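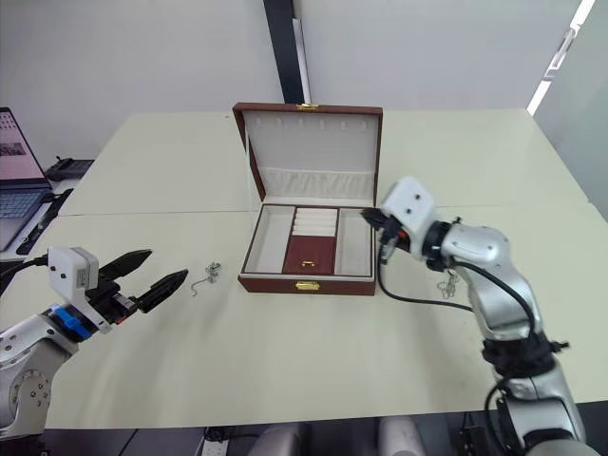

The two-arm station at Ulley, with the jewelry box open and one chain still on the table.

Home Essays Workbench Letters About Search

In Praise of the Slow Pile
Thursday, June 23, 2022
By Isauro Barajas

My grandmother kept her necklaces in a coffee can. I bring this up because when I took a job last January helping to teach a pair of robot arms to put necklaces away, she was the first person I called, and she laughed for a good long while before asking whether the robots would be using a coffee can too. They are not. We have a proper box, reddish brown on the outside and cream on the inside, with ridged rolls for rings and a little red section with a gold pull that I have grown unreasonably fond of.

The work is simple to explain and slow to do. A person guides the arms through a job, start to finish, and everything the cameras see and every bend of every joint gets saved. Then the table is set up again, a bit differently, and the person does it again. The learning system studies the whole pile later and tries to work out what all those tries have in common. At Ulley, where I work, we call one of these an episode, and a good morning for me is 40 of them. A bad morning is 15, and I want to spend most of this essay defending the bad mornings.

A tangled chain is a wonderful teacher, you see, and it does not care one bit about your schedule. A mug is a mug wherever you put it down. A thin silver chain falls into a different shape every time, a hook or a knot or a long lazy question mark, and the gripper has to come at it from somewhere sensible, with two stiff black fingers that have nothing like the feeling you have in your own. When I started I did what everybody does, which was to cheat. I would lay the chain out straight, near the box, with the clasp pointing helpfully at the gripper. My numbers were lovely. I got a very nice message about my numbers.

Then we tried out the model that had been trained on all those lovely episodes, and Santosh Rawat, who had the station next to mine, dropped the chain on the table the way you would drop your keys. The arm went confidently to the place where a straight chain would have been and closed its fingers on the tabletop. It did this over and over, with a sort of dignity, while the two of us stood there with our arms folded. I had spent weeks teaching it that necklaces are always polite.

So my opinion, which I hold more firmly than a person in my position probably ought to, is that our field counts the wrong thing. We count episodes. We count hours. The people at Brundow, who buy some of what we collect, ask for a total at the end of the week, and the total is what gets talked about on the call. I understand why! A total is easy to say out loud, and somebody has to sign for the money. But a pile of examples is worth something only for the differences inside it, and the differences are exactly what you lose when a tired person is hurrying toward a number. You don't even notice yourself doing it. Your hand just starts setting the chain down in the same friendly spot.

I feel this most with mistakes. For a long time our rule was that if you dropped the chain, you stopped, threw the episode out and began again, so that the system would only ever see clean work. It sounds sensible, and for all I know it is right for some jobs. For this one I think it was a shame. When I drop a necklace at home I pick it up, and there is a real skill in the picking up – you look for a loose end, you come in from the side, you lift a little and wait to see what follows. If every one of those moments goes in the trash, the poor machine reaches its first dropped chain with no idea that such a thing can be survived.

Santosh disagrees with me here, and he has earned a fair hearing. He says that a model shown too many fumbles will learn to fumble, and that he has watched one bump a drawer twice before opening it, every time, because the person who taught it had a habit of doing so. I believe him. My answer is that we should mark those episodes, keep them and let the people who do the training decide how much of each to use. A fumble with a note attached is useful to somebody. One that was deleted at four in the afternoon is gone for good, and you will not think to make it again on purpose.

There is also the matter of who does the collecting, and I will be a little stubborn about this. The folks at Daven, who wrote our software, are kind and clever, and until this spring none of them had sat in the chair for a full shift. We asked one of them to, and after 2 hours she had a list. The pause button was in a silly place. The reset instructions told you where to put the box but said nothing at all about the chains. Her list turned into a new screen which now suggests a different setup before each episode – box turned a touch, lid up or lid down, one chain hanging from the gripper and another left lying off to the side – and I would trade any amount of faster hardware for that one screen.

I'd like to see the people guiding the arms paid by the shift and never by the episode. I'd like somebody to sit down on a Friday and watch 35 of the week's episodes in a row, with coffee, asking only whether they look different from each other. And I'd like a line in the weekly report for the odd ones. We had an afternoon when two chains wound themselves together and I spent most of an hour at it, and what I got was a single episode, and I am prouder of it than of anything else I made that month.

My grandmother, when I told her about that afternoon, said she could have had them apart in a minute with a pin and a drop of oil. I have asked about the oil. They said no.

Comments (4)

T. Villaseñor
I did this for a year with folded towels and you have described my left shoulder perfectly, even though you never mentioned it. Agree on paying by the shift. We were paid per episode and you could tell just by looking at the data.

gearbelly
Nice piece, but "keep everything and mark it" costs money. Somebody has to do the marking, and in my shop it would be the same tired person you're worried about.

Isauro Barajas
@gearbelly That's a fair hit. We use a foot pedal for it, one tap for a drop, and it's rough but it gets most of them. Happy to write more about the pedal if anyone can stand it.

Marnie in Duluth
Baby powder works too, for the knots. Tell your grandmother.

Previous essay Next essay Back to top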